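Folding board

A folding board (also folding plate, shirt folder, or laundry board) is a flat, stiff sheet on which a piece of clothing or a towel is laid while it is folded. It gives the person a firm surface when the work is done on a soft place such as a bed or a sofa, and in many cases it also gives the size of the finished fold. Folding boards are used in homes, in clothing shops and in small laundries. The word is used for two different groups of objects: the plain board, which has no moving parts, and the hinged board, which has panels that turn over and carry the cloth with them.

Name

In shops the plain board is often sold under a more general name, for example "lap board" or "work board", and the buyer decides the use. The hinged board is nearly always sold as a "shirt folder" or "clothes folder". In this article "folding board" means both, except where one of them is named.

In some families the board has no name at all and is simply a tray, a drawing board or the back of a large calendar.

Types

Plain board. A single rectangle of stiff material. The clothing is spread over it, with the parts that are wider than the board hanging over the sides. These parts are then turned in. Light colors are common, as dark cloth is easy to see against them, but they are less helpful with white laundry.

Insert board. A narrow board placed on the back of the shirt, between the shoulders. The sides and sleeves are folded over it, and the board is pulled out through the bottom or the collar before the last fold. Shop workers often use this type, as all shirts on a shelf then have the same width.

Hinged board. Usually four panels: left, right, and two in the center, one above the other. The user turns the left panel in and back, then the right panel, then the lower center panel. The Plustside folder, sold in two sizes, is of this kind. It is quick for T-shirts and slow for anything with a thick hood.

Improvised board. Cardboard from a package, a large cutting mat, or the lid of a flat storage box. The cardboard type becomes soft at the corners after some months and is then replaced.

Materials and size

Boards are made from cardboard, plywood, hard plastic, or plastic with a foam center. A good surface is smooth enough for the cloth to move on it, but not so smooth that the cloth slips off when one side is heavier. Unfinished plywood is not recommended for knitted clothing, which catches on the edge. Some owners put tape on the border of the board for this reason.

The size depends on the clothing and on the shelf. For adult T-shirts a narrow insert board is enough. For bath towels a wide board is better, and it can stay under the towel during the whole fold. The Wakance board, for example, is 1000 millimeters long and 700 millimeters wide, and it is made to cover a good part of a single bed. Such a large board needs a place to stand when it is not in use, commonly behind a door or between a wardrobe and the wall.

Use on a bed

The bed is the most common place for folding in a small apartment. It is wide, it is close to the wardrobe, and a person can sit beside it. But the mattress gives way under the hand, and a quilt makes waves which are passed on to the cloth. A board on top of the quilt removes most of this problem. The bed does not have to be cleared completely; pillows can stay at the side.

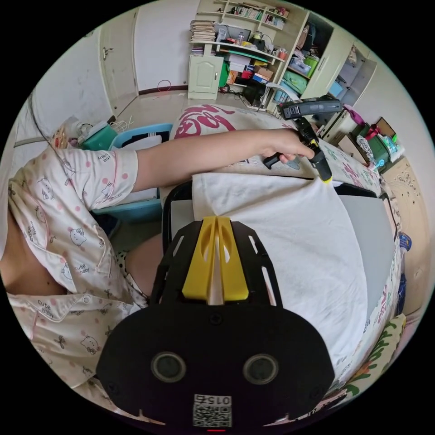
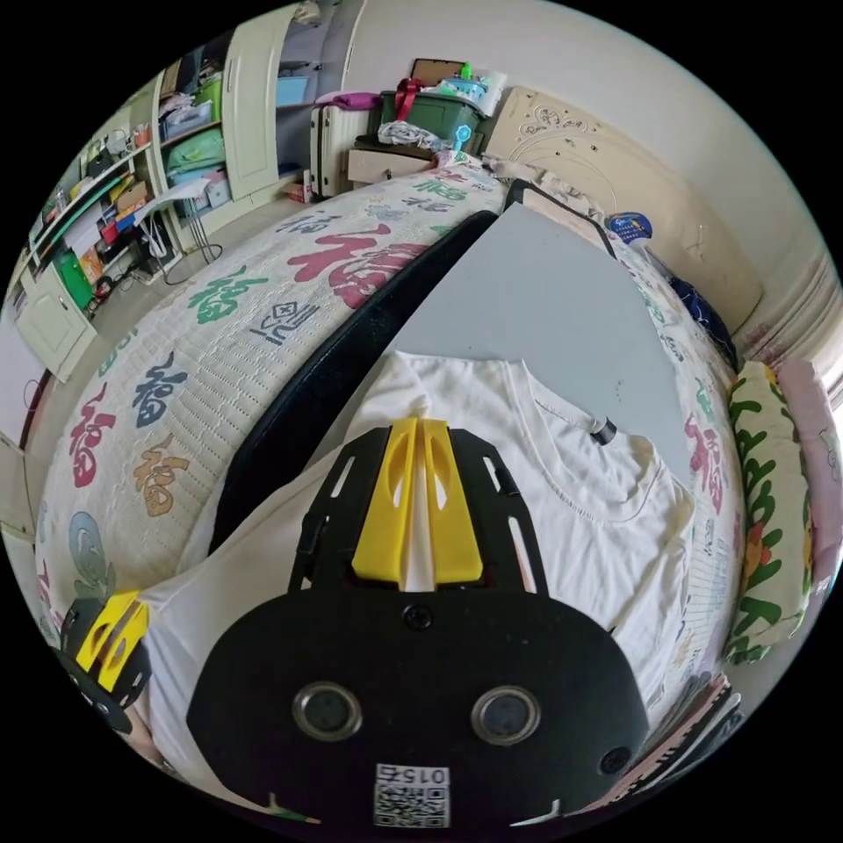

White laundry and a grey board on a bed; in the second picture, a T-shirt is spread out with its collar showing.

Folding a T-shirt

There are several methods. The following is the common one for a plain board.

1. Lay the shirt on the board with the front down. If the shirt is larger than the board, place the collar on the board first and let the lower part lie on the bed.
2. Pull lightly at both shoulders, then at the bottom corners. Pass the flat hand from the collar down to the hem.
3. Turn one side in, so that the side seam comes near the middle of the back. Lay the sleeve back on itself.
4. Repeat with the other side. The two edges should be parallel.
5. Bring the hem up to below the collar, or in three parts if the shelf is low.
6. Turn the shirt over. The collar is now on top.

With a ribbed collar it is advised not to pull at the collar itself, as the rib becomes wide and does not lie flat again. A tag near the neckline should be laid inside before step 3. Shirts with a large print can be folded with the print inside, but many people prefer to see the print on the shelf.

The front-up method has fewer turns. The sides are brought over the front and the shirt is stored with the folded side down. It is common for sleepwear and undershirts, where small creases are not important. A pajama top with a collar and buttons is closed at the top button and at one button in the middle, and then it is treated as a shirt.

Folding towels

A towel has no front, but it often has one side with the sewn hem visible. This side goes inside. The towel is laid over the board, and the part which hangs over the edge is used as the first fold - the edge of the board then works as a ruler. Small towels are folded in half and then in three. Bath towels are folded lengthwise in three and then in half two times. Towels should be fully dry before they are put in a closed wardrobe.

Thick towels do not work well on hinged boards. The panel lifts the cloth, but the cloth slides back when the panel returns.

Storage of folded laundry

Folded pieces can be stacked or filed. In a stack, pieces lie on each other on a shelf, and the thick ones such as blankets go at the bottom. In a file, pieces stand on the fold in a drawer or a storage bin, so that all of them are visible from above. The file method needs one more fold and a container which is nearly full, otherwise the pieces fall over. In wardrobes with high shelves the two methods are often combined: blankets are stacked and small clothing is filed in bins.

Clothing for another season is frequently moved to a suitcase or a plastic box with a lid. A suitcase which is not used for travel is good for this purpose, provided that it stands in a dry place.

History and sale

Boards for folding shirts were first a tool of shops and shirt makers, and later came into homes together with the wide sale of knitted T-shirts. Hinged boards made of plastic are newer and were at first sold mainly by mail order.

The company Srour offered a cardboard insert board with a printed scale, which was given free with a package of shirts. Its catalog listed it under the number 214. Erisov has sold a foam board with rounded corners since September 2000 - the board is light, but it bends if it is stored leaning. A later version with a stiff border had the same outside size.

Limits

A folding board does not replace ironing. It keeps a smooth piece smooth, but it does not take creases out, and it is not made for a hot iron. Most plastic boards become soft or change their form under heat. For ironing on a bed or table, a padded ironing blanket is used instead.

The board is also of little use for fitted sheets, padded jackets and very small items such as socks. For children's clothing a smaller board can be cut from cardboard. It should be a little narrower than the body of the shirt, measured under the arms.

See also

Ironing board
Laundry basket
Storage bin
Wardrobe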